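Planning the Equipment Budget for a Tabletop Sorting Station
Project report, Pistivora student automation group 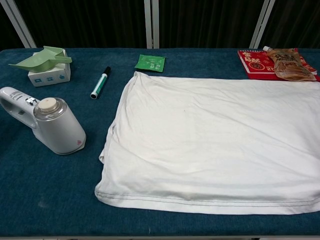

Figure 1. Test objects on the felt-covered table, with the folded white garment at right and the handheld steamer at left.

1. Background

Our group was asked to plan the purchase of one small robot workstation for the teaching lab. The station has to pick up ordinary household items, move them across a table, and put them down in a marked area. We were given a limit of $3200 for everything that is not already in the lab. The arm was outside our budget and comes from the department. We had to choose the gripper, the table and its covering, the lighting, the cameras, the spare parts and the test objects.

The first version of our plan spent most of the money on a gripper and left the rest for later. Our adviser sent it back in April and asked us to start from the objects. This report follows the second plan.

2. Test objects

We wanted objects that would give a gripper different kinds of trouble. The ones in Figure 1 were brought from home or bought in ordinary stores, so they took very little from the budget.

The garment is the hardest item. It looks like a T-shirt, and folded up it takes more room than anything else on the table. Cloth does not hold its shape when it is lifted by one corner, and a gripper that closes too high misses it completely. The table also has to be large enough for cloth work. We had first priced a smaller top and had to change it.

The steamer is bulky and has an uneven shape. It can be held by the looped handle, but the round water tank puts the weight at one end when it is filled. For our planning we assumed it is always handled empty.

The pouch of brown paste is soft and heavy for its size. It has a screw cap on a spout, which gives a gripper something firm to hold. We do not recommend gripping the pouch body with hard fingertips. A leak on the felt would mean replacing the cover.

The marker, the small green packet and the green scoop are the light items. The packet is the reason we asked for thin fingertips. A wide rubber pad cannot get under something that flat.

3. Gripper

We compared two grippers. The Pustent is a two-finger electric model with swappable tips. The Felska uses soft fingers driven by air and would need a small compressor, which the lab does not have.

The Felska was the better choice on paper for the pouch and the garment. Once we added the compressor, tubing and a regulator, it went over our limit before any camera was bought. It is also loud, and the lab shares a wall with a classroom.

We chose the Pustent with one set of thin tips and one set of padded tips. Changing tips by hand takes a couple of minutes and needs one hex key. We added a second hex key to the list.

4. Table and surroundings

The table is covered in dark teal-blue felt. We kept this in the plan for two reasons. White and pale objects show up well against it, and small items do not slide as easily as on a bare top. The drawback is that felt picks up lint, so a lint roller and one spare piece of felt are included.

A dark curtain hangs behind the table. Without a curtain, the camera software has to deal with whatever is on the other side of the room. Curtains are cheap compared with the hours it would take to fix this in software, and we would put one in any similar plan.

Lighting was the item we changed most often. We settled on two plain LED panels with stands, ordered through Sriwong, the supplier the department already uses for electrical parts. Buying there also saved us the paperwork for a new vendor.

5. How the money is divided

The gripper with both sets of tips is the largest line. Cameras and mounts come second, then the table top, then lighting. Felt, curtain, cables and test objects together are a small share.

We held back almost 7 percent of the total for shipping and price changes. Quotes from suppliers were good for 30 days, and one of them ran out while we were waiting for approval. The new quote was higher, and the reserve covered the difference.

6. Open points

We have not priced a replacement for the fingertip pads because the maker does not say how long they last. They should be checked after the first term of use.

The department still has to decide whether food items such as the pouch may stay in the lab. If they may not, a sealed bag of modeling clay could be used in its place at almost no cost.

The order list was handed in on 12th July. Delivery of the gripper is expected to take longest, so the table, curtain and lights should be set up first.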